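I will say it plainly: the floor lamp deserves more love than any other light in the house. I bought a Gauthier arc lamp in July for $193, and my living room has been a different place after dark ever since!

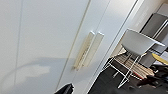

Osville wrote back to my last column that ceiling lights are simply more practical, and that a lamp on the floor is one more thing to trip over.

Fair enough, but a ceiling light treats every corner the same — and I don't want every corner treated the same. I want a bright spot for reading and a soft one for talking.
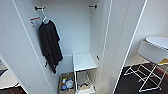
A black garment on a white hanger.

Shades matter too. The Zella linen drum throws a warm, wide glow, while the Hetumon metal cone sends it all straight down onto your book. I'd happily own both (and I'm running out of outlets).

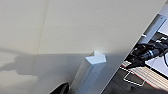 Then there's the switch. Give me a foot switch on the cord any day, a big clunky one I can find in the dark with my toes. Touch dimmers are fun for a week, and then the cat learns how to use them.

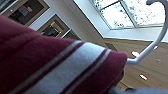 By the Lamplight Columnist
7th August

So go and try one. Turn off the big light tonight, set a lamp beside your favorite chair, and give it an evening before you decide.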